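Kamik two-finger gripper: gallery and notes from the household table
The Kamik is supplied by Dasov as a gripper, a controller box and a licence for the grasping software. We have had one on loan at Skistix since May, working on ordinary household objects.

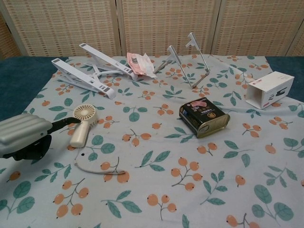
Lucian Vasiliu writes: I would ask about the finger tips before anything else. On the earlier Kamik the tips were good on boxes and poor on anything round, and Dasov's answer was always to close harder. If they have only changed the housing and kept the same pads, the price is difficult to defend.

Kamik at the handheld fan, finger tip angled down. Laptop stand, phone or tablet stand, canned-meat tin, open cardboard box and plastic packet on the same cloth.

Lucian's question is dealt with under Tips. The remaining notes follow the order in which we came to things and are not ranked.

Supply and fitting

The kit came in two cartons. The larger holds the gripper, already fitted to its mounting plate, and a set of four bolts. The smaller holds the controller, a power supply, two cables and a printed card with the licence code. There is no full manual in either. It has to be downloaded, and the version on the download page in May was one revision behind the software on the controller. The chapter on homing was therefore wrong in two places. Dasov sent the current one by email the same afternoon.

Fitting took under an hour, most of it spent on cable routing. The signal cable leaves the back of the housing at a right angle and wants more slack than the drawing shows. With the slack in the drawing, the connector is under tension when the wrist is turned fully outwards. We added a clip and a longer loop. Tahira Dhanial did the same on the second unit and used a shorter loop with the clip further back, and that arrangement is tidier.

The ribbed housing sheds dust fairly well but the valleys between the ridges do not wipe clean with a cloth. A soft brush does it.

Tips

The pads are new. They are softer than the earlier ones and slightly wider, and the profile has a shallow hollow along its length. On a cylindrical handle, such as the one on the fan, the hollow centres the object if the approach is within a few degrees of square. Outside that the handle rolls towards the open side and the grasp has to be taken again.

Closing force is set in software on a scale without units. Dasov says the scale is linear. Our own readings with a load cell say it is close to linear in the lower half and flattens above that, so the last third of the slider does very little. For plastic packets we stayed at the bottom of the scale. For tins we used the middle.

Wear: the edge of one pad began to polish after some 200 cycles on metal objects. Grip on tins dropped slightly and grip on card was unaffected. Replacement pads are sold in pairs and push on without adhesive.

Objects

The fan. Light, round at one end, handle at the other. The software prefers the handle. It can be told to prefer the head, but the slats give the finger an edge to catch on and we do not recommend it. Any fan with a cord or lanyard should be picked with the cord trailing away from the fingers. The Kamik has no means of noticing that it has closed on a cord as well as a handle.

Folding stands. The laptop stand is the hardest thing in the set. When open it presents thin arms at several heights, and the planner will sometimes choose a point where two arms cross. Lifting from there tends to fold the stand. A restriction on grasp width removes most of these choices. It also removes some good ones.

The phone or tablet stand is easier. Thin rods suit the hollow in the pads, provided the approach is made from above.

Tins. A tin standing on its base is routine. A tin on its side needs the wrist turned to match, and the Kamik's estimate of rotation for rectangular tins was off by a noticeable amount in the first software version. It was corrected in the second.

Plastic packets. A crumpled packet has no reliable outline. The finger goes in, the packet moves, and the second attempt starts from a new shape. Low force and a slow close gave the best result. The packaged setting called Soft is too fast for this and needs editing.

Open card boxes. Pinch one wall with a finger inside. The software does not propose this unaided and must be given a taught grasp.

Surface

Patterned cloths are worth testing on before purchase. The detection stage is sold as indifferent to background, and on plain and lightly marked cloth we had no quarrel with the claim. On berry and leaf prints the outline of small pale objects became ragged at the default threshold. Raising the threshold by one step cured it without losing anything large.

Folds in the cloth matter more than print. The finger is sent to a height measured from a flat plane, and a fold that stands up takes the tip with it. There is a compliance setting for this on the second page of the options. It is off when the unit arrives.

Figures

Over the run with the current software we logged 406 attempts. Of these 29 ended in a drop after lift. Misses before lift are logged separately by the controller and mixed in with operator stops, so I have left them out. The controller samples finger position at 200 Hz, and the log can be exported as a plain text file with one line for each sample. File size is considerable. Export only the part needed.

Support and price

Dasov answers email within a working day and its replies come from people who have used the gripper. Telephone support is a separate contract. The licence is annual and tied to the controller, so a replaced controller means a transferred licence, and the transfer is done by hand at their end. Efraín Nina waited four days for his. Minhas sells the same hardware with a longer warranty and without the grasping software, a sensible route for anyone who already has their own planner.

Assessment

The gripper is well made and the new pads are an improvement. The software is good on solid objects and ordinary on thin or crumpled ones. I would buy the hardware. I would take the licence for one year and look again at the end of it.

Reader comments

Zakhar Ostapchuk: What did you use for the width restriction on the laptop stand? Ours folds the stand about one time in three and Dasov only suggested lowering the speed.

Reply from the author: Minimum width set just above the thickness of a single arm, maximum just below two arms side by side. Speed made no difference here. You will need to set it per object, as the global value spoils the tins.

Lindsay Lowther: Has the homing routine been changed? On mine the fingers open fully at power-up, with whatever is next to them pushed aside.

Reply from the author: It still does so. There is a parameter called home_on_start in the current revision. Set it to zero and home by hand once the wrist is clear.

Lucian Vasiliu: Thank you for the section on tips. Do the new pads fit the older fingers?

Reply from the author: Not without filing. The slot is narrower. Dasov lists an adapter but I have not tried it, and it was out of stock when I last looked.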